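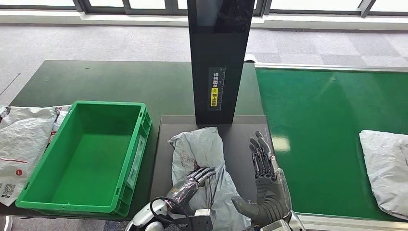
Boltska 7 Parcel Sorting Bench

Item no. 1433
Sold by: Trustevside Packing Supply

The Boltska 7 is a single-station bench for checking and sorting soft mailers before they go to the scanner. It comes with a dark green work surface, a flat dark gray pad and a black upright panel. Parcels go on the pad one at a time with the waybill facing up. A Chinese-language sticker on the panel carries the same instruction, and a strip of tick marks runs beside the text.

Work surface
Bench height is fixed at 86 cm. The pad lies flat against the foot of the panel and can be lifted out for cleaning. Wipe with a damp cloth and mild soap. Do not use solvent cleaners on the pad or on the panel, which has a gloss finish and shows scratches.

Crates
Open-top crates are sold separately in bright green. The outer walls are ribbed, the bottom is flat, and a recessed label holder is molded into one short side. Most sites keep the crate to the left of the pad. Crates ship in packs of 4.

Handling soft mailers
Plastic mailers wrinkle and fold over in transit. Flatten the bag on the pad until the whole label is exposed - a crease across the barcode is the usual cause of a failed read. Bags with a torn label go to manual entry.

Assembly
Two people, almost an hour. The panel is fitted after the bench is leveled. Tighten the foot bolts by hand first, then with the supplied key.

In the box
Bench top and legs
Upright panel with sticker applied
Work pad
Bolt set and key

Stock and delivery
Held at the Tarnisley warehouse. Orders placed before noon leave the same day. Replacement pads and stickers are listed under Spare Parts. For panel stickers in other languages, contact Ketsara Rattanakul at the parts desk with the item number and the quantity needed.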